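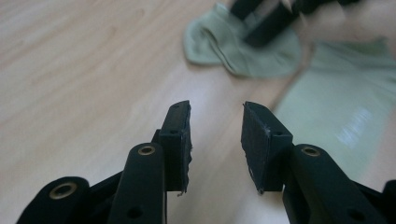
Before any long drive in February, I like to give the inside of the windshield a proper cleaning, since that greasy film always seems to show up right when the sun is low. Use two cloths, one damp and one dry. A crumpled green one on a wooden table is just the sort I mean, nothing fancy, as long as it's soft and has never met fabric softener! Work side to side with the damp cloth, then up and down with the dry one, and you'll know which pass left the streaks. 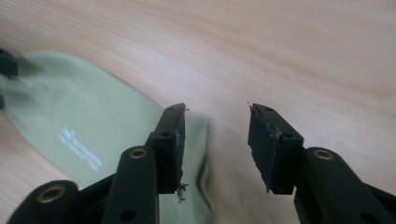

A soft cloth, spread out flat, with a crumpled fold on one side.

Fold it in 4 and turn to a fresh side often. I do mine every 500 miles or so, usually before the run up to Nornstead, and I keep a spare cloth in the door pocket for foggy mornings.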